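Haushalt & Wohnen > Bettwäsche und Textilpflege

Thema: Blaues Tuch und helles Laken zusammen bei 60 Grad?
3.218 Aufrufe, Seite 1 von 2

faltenrock
Hallo zusammen,
ich bin beim Abziehen und Neusortieren im Schlafzimmer und habe mehrere Teile, die farblich nicht zusammenpassen. Es geht um ein blaues Tuch (eher Blau mit Stich ins Violette), einen beigen Stoff und das blasse olivgrüne Laken auf dem Bett.

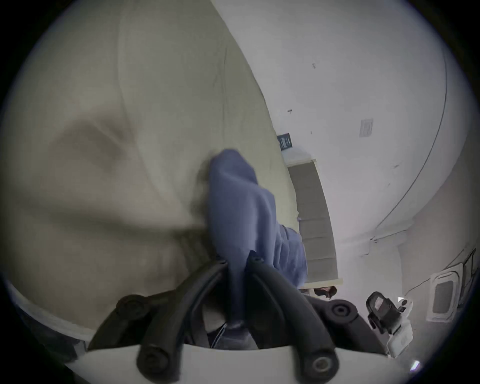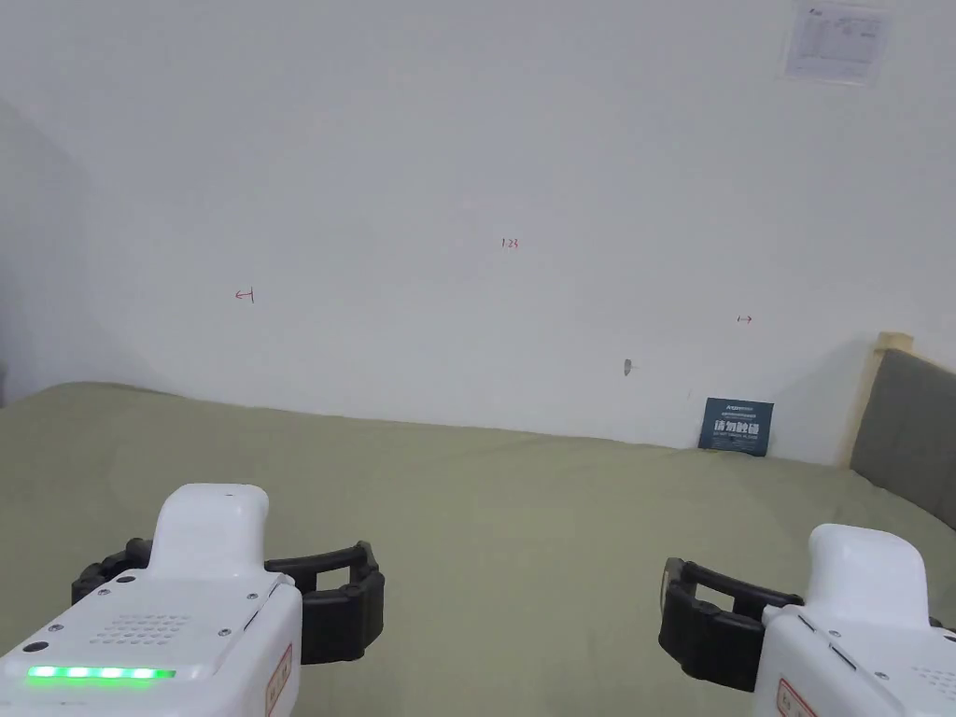 Kategorie: Waschen, Sortieren, Zusammenlegen

Meine Fragen:
1. Kann das blaue Tuch mit dem Laken in eine Maschine? Das Laken darf laut Etikett bis 60 Grad, beim Tuch ist das Etikett herausgeschnitten.
2. Legt ihr auf dem Bett zusammen oder woanders? Ich mache es bisher auf dem Bett, einen großen Tisch habe ich oben nicht.
3. Der beige Stoff soll eigentlich als Überwurf dienen. Passt der zu dem Grün oder wird das zu blass?

Das Laken ist von Skamo und fast 18 Monate alt. Das Tuch habe ich geschenkt bekommen, Hersteller unbekannt.

kochwaesche
Zu 1: Nein. Wenn das Etikett fehlt, würde ich höchstens bei 40 Grad waschen und beim ersten Mal getrennt. Gerade dieses violettstichige Blau ist mir schon zweimal ausgelaufen, und ein helles Grün bekommt man danach nicht mehr sauber. Es sieht dann grau aus.

Zu 2: Bett ist in Ordnung, aber nur mit Laken drauf.

schrankordnung
Mit dem getrennten Waschen bin ich nicht einverstanden. Für ein einzelnes Tuch läuft doch keiner eine ganze Maschine. Vorher testen: eine Ecke nass machen, weißes Küchenpapier drauf, mit dem Bügeleisen kurz drüber. Bleibt das Papier weiß, kann es mit. Bei 60 Grad würde ich es trotzdem nicht waschen, das braucht es auch nicht, wenn niemand krank ist.

kochwaesche
Der Test sagt etwas über kurzen Kontakt aus. Zwei Stunden in der Trommel sind etwas anderes. Ich hatte ein Halstuch, das den Test bestanden hat und danach drei Kissenbezüge verfärbt hat.

schrankordnung
Dann nimm ein Farbfangtuch dazu. Ich mache das seit Jahren so und hatte noch nie einen Schaden.

intarasuk_fan
Zum Zusammenlegen: Ich habe lange alles auf dem Bett gemacht und dann Rückenschmerzen bekommen. Inzwischen steht bei mir ein Klapptisch von Intarasuk im Flur, der wird nur dafür aufgestellt. Falls bei dir vor der Tür Platz ist, wäre das eine Möglichkeit. Im Bild mit dem blauen Tuch sieht man durch die Tür die Treppe, da kann es natürlich eng werden. Direkt an den Stufen würde ich nichts hinstellen.

faltenrock
Danke schon mal. Vor der Treppe bleibt leider nichts frei, ein Tisch geht dort nicht. Ich muss also weiter auf dem Bett arbeiten. Immerhin steht es an der Wand, da rutscht hinten nichts runter.

Das mit dem Küchenpapier probiere ich heute Abend.

leinenbindung
Zur dritten Frage hat noch keiner etwas geschrieben. Beige auf blassem Oliv finde ich gut, das beißt sich nicht. Vor einer weißen Wand wirkt es allerdings etwas müde. Ich würde das blaue Tuch ans Fußende legen, dann hat das Bett eine Farbe, die auffällt. Vorher glatt ziehen und einmal dämpfen, so zusammengedreht wie auf dem ersten Bild behält es sonst die Knicke.

kochwaesche
Blau zu Oliv? Geschmackssache. Mir wäre das zu unruhig, ich würde alles in Beige und Grün lassen.

leinenbindung
Es ist ein helles Blau, kein Marine. Das geht schon.

treppab
Noch ein Hinweis zum Falten, weil es meistens daran scheitert: Erst das größte Teil, solange das Bett frei ist. Längs zur Hälfte, dann noch einmal längs, erst danach quer. Kleine Teile kommen zum Schluss und oben auf den Stapel. Wer mit den Tüchern anfängt, schiebt sie die ganze Zeit hin und her.

Den Stapel trage ich in einer Kiste nach unten. Auf der Treppe will ich sehen, wohin ich trete, und mit einem Turm Wäsche im Arm geht das nicht.

intarasuk_fan
Kiste ist gut, Tasche mit zwei Henkeln ist besser. Eine Hand bleibt am Geländer. Ich habe die große von Flarnbridge, da passt eine komplette Garnitur hinein.

treppab
Die hatte ich auch. Nach einem Jahr war die Naht am Henkel offen. Die von Asura ist kleiner, hält aber.

faltenrock
Rückmeldung: Küchenpapier war leicht bläulich. Viel war es nicht, aber man sah es. Das Tuch kommt also bei 30 Grad mit der Hand ins Waschbecken und das Laken allein bei 60 in die Maschine.

Den beigen Überwurf lasse ich erst einmal so liegen, wie er ist. Über das blaue Tuch am Fußende denke ich noch nach.

kochwaesche
Etwas Essig ins letzte Spülwasser, dann blutet es beim nächsten Mal vielleicht weniger.

schrankordnung
Essig fixiert bei Baumwolle gar nichts, das ist ein altes Gerücht. Lieber zwei- oder dreimal mehr spülen, bis das Wasser klar bleibt. Und nicht auswringen, sondern in ein Handtuch rollen — dann sparst du dir auch das halbe Bügeln.

faltenrock
Mit dem Handtuch mache ich es so. Essig lasse ich weg, der Geruch stört mich sowieso.

Weiter zu Seite 2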